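Scuff marks on a green belt, clean them or leave them? 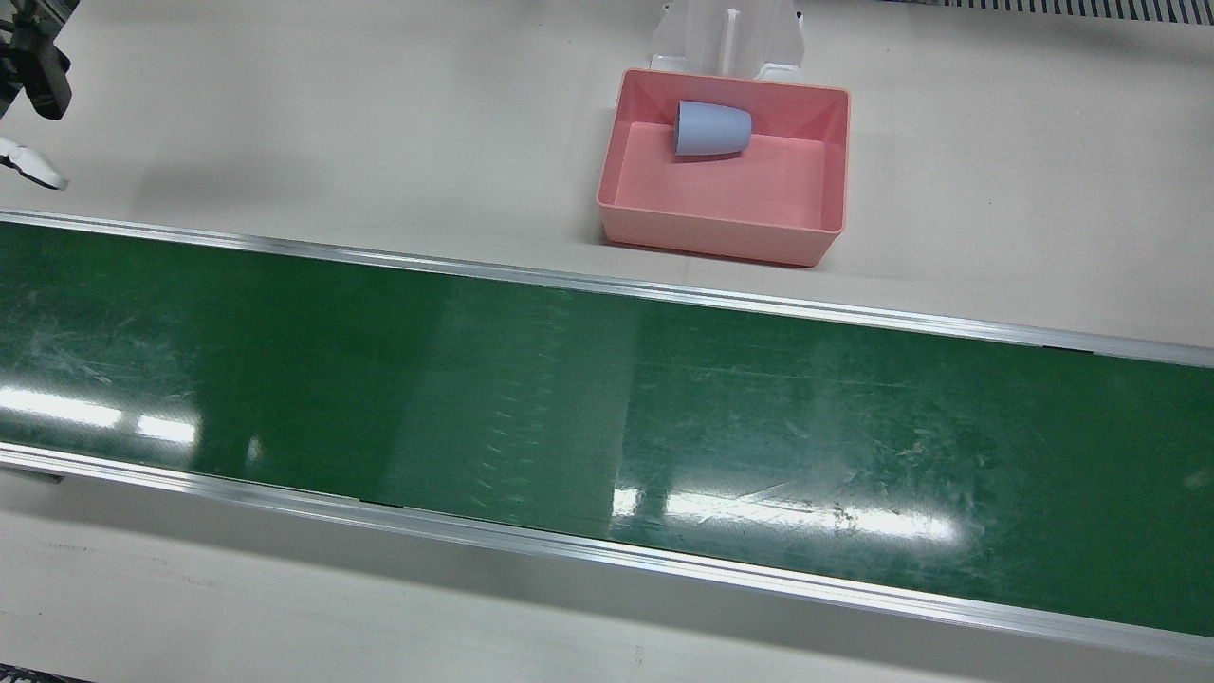

Posted in: Small workshops and packing rooms

Hello all, hoping someone has been through this. I run a little soap and candle business out of a unit in Pliltgate and in June I took over a secondhand conveyor from the people next door when they moved out. It carries boxed orders from the packing bench to the taping end, nothing heavy, and it's been brilliant for my back. The belt is green and shiny and covered in pale scuffs and thin whitish scratches. I assumed it was dirt, so I had a go at it with washing-up liquid and a sponge and barely shifted a thing.

My landlord's insurance person is coming to look round before the new year and I'd quite like the place to look cared for. My sister says try a cream cleaner, my neighbour says white spirit, and the bloke at the hardware shop tried to sell me a bottle of Flivirus degreaser for more than I wanted to pay. I don't want to wreck a belt I can't afford to replace! Also, is it true that scratches mean it's on the way out? The belt runs straight and doesn't slip, it only looks tatty.

Thanks in advance,
Elaine Toledo
14 Dec 2019

3 replies

portela_packing

Hi Elaine, put the white spirit down! I've had green belts like that for years (we do jams and chutneys, so mine get properly sticky) and solvents are the one thing I'd keep well away. They can make the top layer go stiff, and then you get cracks where it bends round the rollers. Cream cleaner isn't great either, it's gritty and you'll end up with a dull patch where the shine used to be.

What I do is lukewarm water with a small squirt of ordinary washing-up liquid, soft cloth, then a second cloth with plain water, then dry it off. Switch off at the wall before you start, please, and move the belt along by hand if yours will let you. I never clean one while it's running, I knew someone who lost a fingernail that way and she was lucky.

If a mark is still there after that, it's probably in the surface and you can stop scrubbing. Pale lines on green always look worse than they are, especially under strip lights. Run your nail across one. If you can hardly feel it, forget about it. If your nail drops in and you can see fabric at the bottom, that's the time to ring somebody. I'd spend the effort on the edges instead, have a look all the way along both sides for fraying, and check the join as well. Those are what finish a belt off in my experience. Mine has done 20 months since the last join was redone and it looks dreadful and works perfectly.

Oh, and wipe along the side rails while you're there. Dust and bits of tape collect in that gap and it makes the whole thing look smarter for two minutes' work.

Sirkari

just get a new belt they're not that dear. i paid 1,077 for mine fitted but it was a long one

gluepot_and_string

Agree with everything portela_packing said apart from the drying, I leave mine overnight and it's never done any harm. Sirkari, that's a lot of candles!

Elaine, I wouldn't worry about the insurance visit. When ours came they wanted to see the stop button, the guards over the rollers and whether we kept a note of when things were checked. They didn't say a word about scratches. I'd get an exercise book and write down the date each time you look it over, even if all you put is "fine". Have you got the manual from the people next door? Worth asking for it if you still have their number, it should tell you what tension the belt wants and you'll need that sooner or later.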